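Home > Home & Workplace > Flowers and Plants

Bouquet keeps ending up flat on the shared table. How long have I got, and where should it go?

Jairo Correa
24 September 2024

I work on the top floor of a building in Erkdale where the company (Vevum, 32 people, one decent table) has more skylights than vases. The table is big and rounded, it gets the sun, and everyone uses it as a parking lot for whatever they were holding when the phone rang. One end has the snacks. Another spot has a houseplant that was here before me and will be here after me. 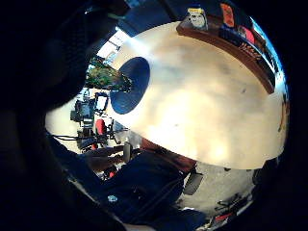
The table in full sun, with the plant and the round blue thing that has never been claimed.

Into this came flowers. They are leftovers from a client thing, and the stems are long. I'd put them in water, except the only container in the kitchen is a coffee pot, and I have been spoken to about the coffee pot before. There are also some pinkish-red clusters that look like berries, on a curving greenish stem, and I don't know if those want the same treatment as flowers or if they just sit there looking bumpy until February. 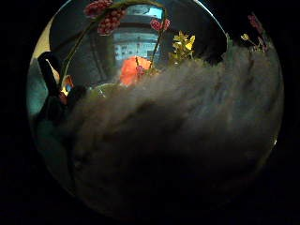 So, three things. How long can cut flowers lie on a table before I'm just decorating with compost? Is the sunny end a bad place for them once I do find a vase? And is there a way to lay out a table like this so that flowers, food and people's elbows can all be on it? Facilities gave me a budget of 300 for "table improvement," which I suspect was a typo for 3.

532 views

Visitación Cifuentes

Get them into water today. An hour or two out is usually survivable, overnight is asking a lot. Before they go in, cut a little off the bottom of every stem at a slant, and pull off any leaves that would sit below the water line. If the heads are already drooping, stand them in a deep bucket somewhere cool for a few hours before you arrange anything. A clean bucket is fine. Flowers have no standards.

Keep them out of direct sun. The plant may like it there, but cut flowers go over faster in the heat, and a glass vase in a hot window turns into soup.

Berried stems mostly last longer than soft petals. Recut them and treat them the same, but I'd give them their own jar so you can throw the flowers out when their time comes and keep the rest. If you don't know what the berries are, don't leave them near the food. Somebody will eat one.

Where does the food go? Hard to say where a vase goes when I don't know where lunch goes.

Jairo Correa (replying)

It goes toward the back, on a wooden tray, next to whatever else arrived that week.
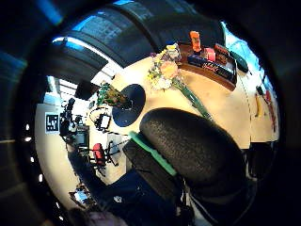 Tray, flowers, banana.

The tray was my idea, and it has worked in the sense that everything is now in the tray or near the tray.

Alemayehu

Buy a vase.

Visitación Cifuentes

What he said, but a heavy one with a narrow neck, maybe 7 inches tall. Stems as long as those will tip anything light. You can shorten them, you know. People treat the length as sacred and then wonder why the thing falls into the candy.

For the layout, I'd give the tray one end and let it have that end completely, banana included. Fruit shouldn't be next to flowers anyway, bananas especially, as the gas they give off ages the blooms. Vase goes at the shadiest spot on the table, a hand's width in from the rim. Plant stays put, seeing as it's senior. Then move the blue thing out of the middle or make it the official place to set things down. At the moment it's a roundabout. 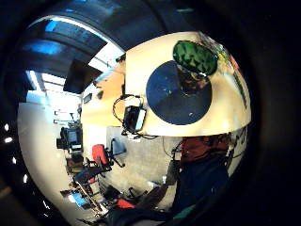 Cables are the other problem with a table like that. Anything with a cord should be on the side people don't walk past, and nothing with water in it should be on that side at all. I once lost a radio and a dozen carnations in the same second.

Jairo Correa (replying)

Trimmed, stripped and in a bucket by the sink. The bucket says Verier on it and used to hold floor cleaner, so I rinsed it until my hands went pruney. Vase ordered. The blue thing has been moved twice and both times it was back after lunch.

Alemayehu

Could be somebody's mouse pad.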